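Fórum Casa & Panelas > Cozinhas pequenas > Fogões e placas

Placa a gás de dois bicos: panela de barro vidrado pode ir direto na chama?

Publicado por marilia_do_terceiro em 28 de março
781 visualizações

Oi, gente! Mudei para um apartamento bem pequeno e a cozinha veio com uma placa a gás de dois bicos, embutida numa bancada de madeira. Sempre cozinhei em fogão de quatro bocas, daqueles de piso, então estou reaprendendo tudo. Ganhei da minha tia uma caçarola de cerâmica com tampa, linda, e morro de medo de rachar a coitada na primeira feijoada. Na caixa só estava escrito Rosenau e o tamanho, nenhuma palavra sobre fogo direto.

São duas dúvidas, na verdade. A primeira é se posso usar essa caçarola direto na grade de ferro ou se preciso daquele difusor de chama. A segunda é sobre a bancada: a madeira em volta da placa me deixa nervosa, vivo achando que vai escurecer ou estufar. Vocês passam óleo? Verniz? Deixam quieto? Ah, e se alguém tiver dica de como organizar as panelas com só dois bicos eu agradeço — ontem fiz arroz, feijão e um refogado e foi um malabarismo.

3 respostas

toninho_panela
Pode sim, a minha vai no fogo desde sempre e nunca deu nada. Só não joga água fria nela quente.

Kedir Ayele
Marília, eu iria com mais calma do que o Toninho. Cerâmica tem de vários tipos: umas são feitas para a chama, outras só para o forno, e por fora elas podem ser idênticas. Olha o fundo da panela primeiro. Se não tiver nada gravado, escreve para o fabricante antes de arriscar. Eu fiz isso com uma da Heffernan e me responderam que era só para forno, e eu já estava com a cebola picada! Se disserem que pode ir na chama, pergunta também sobre o difusor, tem fabricante que pede e tem fabricante que não recomenda.

Supondo que a sua seja de chama, o que eu faço em casa:

Começo sempre no mínimo e com alguma coisa dentro, nem que seja o azeite e a cebola. Panela de barro vazia no fogo, nunca. Subo a chama aos poucos e paro no médio, porque ela segura tanto calor que o forte não faz falta.

Quando termino, deixo na própria grade até esfriar. Pedra fria e pia molhada são o jeito mais rápido de ouvir aquele estalinho horroroso (perdi uma tampa assim, era de estimação).

A chama não deve passar do fundo da panela. Numa placa pequena isso conta em dobro, por causa da bancada.

Sobre trabalhar com dois bicos, eu deixo a caçarola no de trás, que é a que demora, e guardo o da frente para o que é rápido e pede a mão em cima. Os legumes que ainda vão entrar ficam esperando dentro do panelão de inox, ali do lado, e assim não ocupam a tábua. O arroz eu faço antes de tudo e embrulho a panela num pano grosso, continua quentinho na hora de servir. Minha cozinha também é madeira com placa embutida, então você vai se reconhecer:
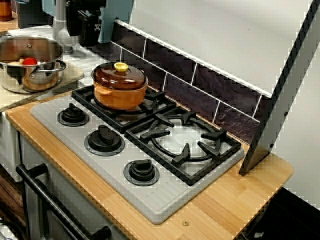 Cuidados com a madeira em volta da placa

Na bancada eu passo óleo mineral próprio para madeira de cozinha, com a placa fria e o gás fechado, e deixo absorver de um dia para o outro antes de acender qualquer coisa. O pano sujo de óleo eu estendo aberto lá fora para secar, nunca embolado no lixo. Uso o da Brivcombe, mas já usei outros e não notei diferença. Repito quando a madeira fica com cara de sede, o que aqui dá mais ou menos 2 vezes por ano.

Respingo de molho limpo na hora, pano úmido e depois pano seco. O perigo maior é a água parada na junta entre a placa e a madeira, é por ali que estufa. Confere se a vedação está inteira e, se estiver ressecada, chama quem instalou. E se a madeira esquentar a ponto de incomodar a mão ou começar a escurecer, para de usar e pede uma visita técnica, pode ser que o recorte esteja apertado demais.

lu_steruvton
Concordo com o Kedir em quase tudo, só não gosto de óleo, acho que pega poeira. Aqui foi verniz e pronto. Comprei um difusor por 70 reais e vivo esquecendo dele na gaveta, rs. Marília, conta depois o que estava gravado no fundo da panela!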